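Olmedo arm back on after camera fix

31 March 2019

Pledach techs had the Olmedo kitchen arm offline for 3 hours this morning. Head camera mount loose, aim off. Retightened, then recalibrated in the simulated flat before anyone touched the real cell.

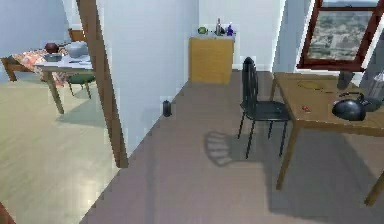

Next job: wrist cable

Paltach sleeve has done 2162 hours and is due for a swap. Spare is on the shelf, part 979. Grease the shoulder joint at teh same visit.

Sim checks run on the table layout, kettle included.
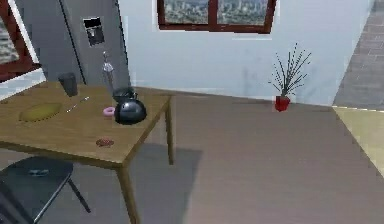
Colour balance gets reset after that, then 18 slow passes at half speed. Brunance wants the log by Monday. Full service stil booked for August.
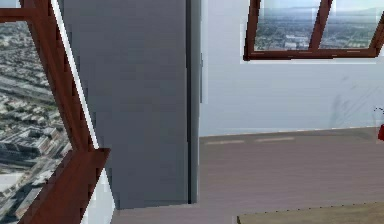
Simulated flat, city view through the windows.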